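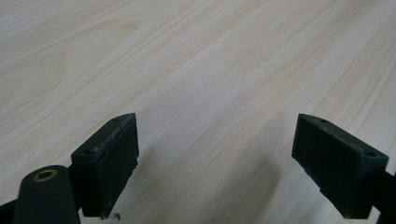

Magazine > Home & Making > Living With Wood

I fell for a pale tabletop, and now I talk about grain at parties

121 shares | 6 comments

I used to be a dark wood person. My first grown-up table was a big brown secondhand thing I dragged into the apartment in 2000, and I loved it right up until I moved to Nellton and found that it made my kitchen look like a bank lobby. So out it went, and in came something pale and creamy, and I have been a little obsessed ever since!

What got me was the grain. On a dark finish I never noticed it much, but on light wood there's nothing to distract you. You get those long fine lines running along for ages (mine have a bit of pink in them when the morning sun comes in), and then over in one spot they open up into big soft curves. Woodworkers call those cathedrals. I learned that from the man at the Cidonley lumberyard, who let me pull out board after board and never once sighed.

The satiny look takes some upkeep — less than I feared, though. I wipe mine down with a damp cloth, dry it right away, and once every few months I rub in a thin coat of clear oil and leave it for 30 minutes before buffing. Go with the lines, never across them. I went across them in November and spent a whole evening sanding out the evidence.

Coasters? Yes, I've become that person. My neighbors in the Morris building think it's hilarious, and they still get one with their coffee.

More in Living With Wood
Shelves that don't sag
A weekend at the Nostell furniture fair
Oil or wax? Our readers argue it out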